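Commercial Directing, Unit 8: The Spec Spot
Handout, revised 3/30/25

A spec spot is a commercial you were not hired to make, for a company that does not know you exist. You pay for it yourself. Most working directors got in this way, so stop sighing.

Picking the product

Choose something whose ads already have a recognizable tone, then go one notch to the side of it. For class we use four made-to-order clients: Iltex (rain jackets), Paltarus (frozen dumplings), Nechyporuk (accordions) and Skolon (mattresses). Every term 18 people ask for Skolon, and every term I watch a great many actors fall backward onto beds. The accordions are wide open.

The script

One page. If it runs 35 seconds when you read it aloud, it will run 50 when cut, and a 30-second spot is 30 seconds. Lose the opening shot of the alarm clock. Lose the voiceover too, unless it says something we can't see.

The product should cause the story. Try swapping in a rival product: if nothing changes, you've written a short film with a logo stuck on the end – pleasant, but unhireable.

Money

Your cap is 100 dollars, food included. Feed the crew first. People will forgive a bad script over a hot lunch, and I have relied on this for most of my career.

Casting

Friends are fine if they can stand still. Test this before the shoot.

Due in February's make-up session or the regular one, your pick:
one-page script
shot list, 8 setups at most
a single sentence saying who the spot is for ("everyone" gets handed back)

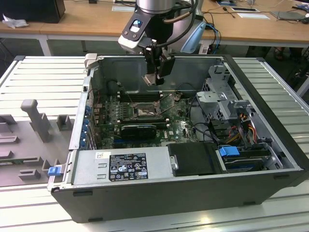
Bring two printed copies of the script, one for me to write on and one for you to defend. We read them cold, in whatever order they land on the table, and the writer doesn't get to explain the joke first.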